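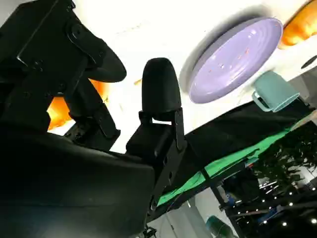
3. Primeira instalação da máquina de café Fulska

Antes de começar leia a secção 2 (segurança). Se já leu, siga.

Versão do manual: 1 de abril de 2023. Substitui a anterior, a que tinha a capa verde. Quem ainda tiver a verde pode deitar fora, a parte do depósito estava errada.

3.1 O que vem na caixa

Corpo da máquina
Depósito de água com tampa
Porta-filtro e os 2 cestos (simples e duplo)
Tabuleiro de pingos e grelha
Calcador
Tira de teste de dureza da água
Saqueta de descalcificante Talilis
Este manual

Falta alguma coisa? Não ligue a máquina. Contacte a loja onde comprou, com o talão. A tira de teste costuma vir colada por dentro da tampa do depósito, veja aí primeiro.

3.2 Escolher o sítio

1. Bancada plana, firme, seca. Nada de toalhas por baixo, nem tapetes de silicone moles.
2. Deixe 8 cm livres atrás e dos lados. Por cima precisa de mais, o depósito sai para cima. Experimente tirá-lo antes de decidir que fica ali.
3. Longe do fogão e do lava-loiça.
4. Tomada com terra, ao alcance do cabo. Sem extensão. Sem tripla.

CUIDADO: não instale numa divisão que possa chegar a temperaturas negativas (garagem, marquise aberta, casa de férias no inverno). A água que fica na caldeira congela e racha o circuito. Não está coberto pela garantia.

Nota: se a máquina veio de um sítio frio, deixe-a desembalada e desligada 2 horas antes do passo seguinte.

3.3 Lavar as peças

1. Retire todas as fitas azuis. Há uma debaixo da grelha que passa despercebida.
2. Lave depósito, tampa, tabuleiro, grelha e cestos com água morna e detergente neutro.
3. Enxague bem. Seque com um pano que não largue pêlo.
4. Porta-filtro: lave à mão. À mão mesmo. Na máquina de lavar loiça o cromado fica baço logo na primeira vez e não há volta a dar.
5. Corpo da máquina: só pano húmido, desligada da tomada.

3.4 Teste da água

1. Mergulhe a tira num copo de água da torneira, um segundo.
2. Sacuda. Espere um minuto.
3. Compare com a tabela da contracapa e tome nota do nível (A, B ou C). Vai precisar dele em 3.7.

Água engarrafada também serve, mas não use água destilada — o sensor de nível não a deteta e a máquina dá erro de depósito vazio com o depósito cheio. É a chamada mais frequente que recebemos.

3.5 Encher e ligar

1. Encha o depósito até à marca MAX. Água fria.
2. Encaixe-o na vertical, até ouvir o clique. Sem clique não há bomba.
3. Tabuleiro e grelha no lugar.
4. Ligue à tomada.
5. Botão principal, atrás, em baixo à direita. Passe para I.
6. A luz do painel pisca branca. Está a aquecer. Não carregue em nada.
7. Luz fixa: pronta.

Se ao fim de 8 minutos continuar a piscar, desligue, espere que arrefeça, repita. Segunda vez igual, ver secção 9 (avarias).

3.6 Purga inicial

Obrigatória. Sem café. Sem a purga fica ar no circuito e a bomba trabalha em seco.

1. Ponha um recipiente de pelo menos 200 ml debaixo do grupo.
2. Encaixe o porta-filtro vazio, com o cesto duplo. Rode para a direita até o punho ficar perpendicular à máquina.
3. Carregue no botão de duas chávenas. A bomba faz barulho nos primeiros segundos, é normal.
4. Deixe correr até parar sozinha. Despeje.
5. Repita mais uma vez.
6. Agora o vapor: tubo virado para dentro do recipiente, abra o manípulo devagar, deixe sair água e depois vapor. Feche.
7. Reencha o depósito.

CUIDADO: o tubo de vapor queima. Pegue sempre pela manga de borracha. Não desencaixe o porta-filtro enquanto a bomba estiver a trabalhar, nem logo a seguir; espere que o grupo acabe de pingar.

Nota: a primeira água pode sair ligeiramente turva ou com cheiro a plástico. Se o cheiro continuar depois das duas passagens, faça mais uma.

3.7 Programar a dureza

1. Máquina ligada, luz fixa.
2. Mantenha os dois botões de chávena carregados até a luz passar a laranja.
3. Nível A: um toque no botão esquerdo. Nível B: dois. Nível C: três.
4. Espere. A luz volta a branco e fica gravado.

Enganou-se? Recomece do passo 2, o último valor é o que conta. De fábrica vem em C, que é o mais exigente, portanto se saltar este passo a máquina vai só pedir descalcificação mais vezes que o necesário.

3.8 Primeiro café

1. Moagem fina, para expresso. Café moído para cafeteira de filtro não dá, passa tudo em poucos segundos e sai aguado.
2. Cesto simples: 8 g. Cesto duplo: 19 g, não mais.
3. Nivele com o dedo. Calque a direito, sem torcer o pulso no fim.
4. Limpe o rebordo do cesto. Borras no rebordo = fuga pelos lados.
5. Encaixe, chávena por baixo, botão.
6. O café deve demorar à volta de 19 segundos a encher a chávena no cesto duplo.

Corre depressa demais: moa mais fino ou calque com mais força. Uma coisa de cada vez, senão não se percebe o que resultou.
Pinga e quase não sai: moa mais grosso.
Sai morno: aqueça a chávena antes e deixe o porta-filtro encaixado durante o aquecimento.
Sabe a queimado: veja a data do café. Depois limpe o grupo (5.2).

Os primeiros cafés servem para acertar a moagem. Conte com deitar alguns fora.

3.9 Alterar a quantidade por chávena

1. Porta-filtro com café, chávena no sítio.
2. Mantenha carregado o botão que quer alterar. A luz pisca depressa e o café começa a sair.
3. Largue quando tiver a quantidade pretendida.
4. Dois piscares lentos: gravado.

O máximo é 200 ml. Passando daí a máquina corta sozinha e não grava nada.
Para voltar aos valores de fábrica: desligue atrás, carregue no botão de vapor, ligue sem largar, conte até cinco.

3.10 Desligar

1. Retire o porta-filtro, bata a borra, passe por água.
2. Uma passagem curta sem porta-filtro, para limpar o duche do grupo.
3. Vapor: abra um segundo, feche, limpe o tubo logo com pano húmido. Leite seco sai mal.
4. Botão atrás em O.
5. Esvazie o tabuleiro quando a boia vermelha aparecer na grelha.

Se não vai usar a máquina durante mais de uma semana, esvazie também o depósito e deixe-o sem tampa a secar.

NOTA sobre máquinas compradas antes de setembro: o manípulo de vapor roda ao contrário (abre para a esquerda). O resto é igaul.

Tradução e revisão: Aníbal Usuga, Ebuka Oyelaran. Peças e assistência: Grorkemthorpe, tenha à mão o número de série (etiqueta debaixo do depósito).

Continua na secção 4, Leite e vapor.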